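October – by Peiyu Zou

Home | Reviews | Arms & Grippers | Budget | Forum | About

Gukero two-arm sorting kit – is it worth the money?

Short version: yes if you've already got the table. Longer version below, typed fast, sorry.

We had 3000 set aside for fingers, mounts and spares. Kit took most of it. The rest went on baskets and drugstore stuff, and I'd plan for that from day one – Yuzhen Cao's first budget had zero for props. Zero!

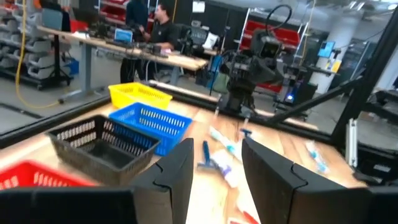
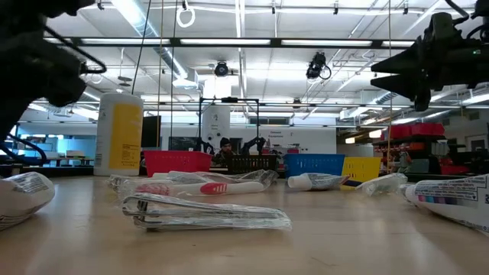

Toiletries and slotted baskets on the wood table.

The good. Fingers are stiff, swap in 2 minutes, no shims. Manual is short and mostly right. Cable set came complete, wich I can't say for the Premo we had before.

The bad. Clear plastic packaging. Shiny, crinkly, slides around. Try the fingers on bagged items before you sign anything – get a loaner if Gukero will do it. Boxed goods are easy and every demo uses boxed goods.

Shipping: eight weeks. Quote said seven. Spare fingers are sold in pairs only, so budget for a pair even if you wreck one.

Baskets – buy cheap, buy different colors. Also replace the toiletries often, packaging gets beat up and then your numbers drift. Needs its own line in the budget, Yuzhen agrees now.

Would I buy again? Yes, but spares in teh first order. Second shipping charge hurt.

7 out of 10.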